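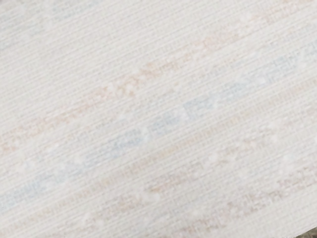
Llevo dos meses con la alfombra Clevberg, de Haugen, y ya toca contar qué tal, que me lo habéis preguntado varias veces por privado. La pedí un martes por la noche, medio dormida, después de ver la Skurka en casa de mi hermana y decidir que esa era demasiado peluda para mí (tengo alergia y un aspirador bastante flojo).

Me costó 77 euros en rebajas, con envío. Llegó enrollada dentro de un tubo durísimo y las esquinas tardaron 7 días en bajar del todo. Probé a ponerles libros encima y no noté diferencia, la verdad, así que paciencia.

Lo que más me gusta es el tacto: voy descalza todo el verano y es fresquita, nada que ver con el sintético que tenía antes. Eso sí, resbala. Sobre tarima hay que comprarle una base antideslizante, y Haugen no la incluye, cosa que a estas alturas me parece un poco rácana.
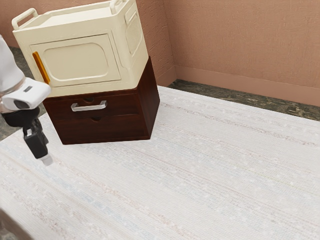 El armarito crema sobre el mueble de madera, los dos encima de la alfombra.

De manchas, regular. El café salió con agua y jabón neutro si lo pillas al momento, pero una gota de vino de agosto sigue ahí, saludando. Y pelusa suelta muy poca, ¡menos de la que esperaba!

¿La volvería a comprar? A ese precio sí, a precio completo me iría a mirar otra vez las de Flingate. Le pongo un 7.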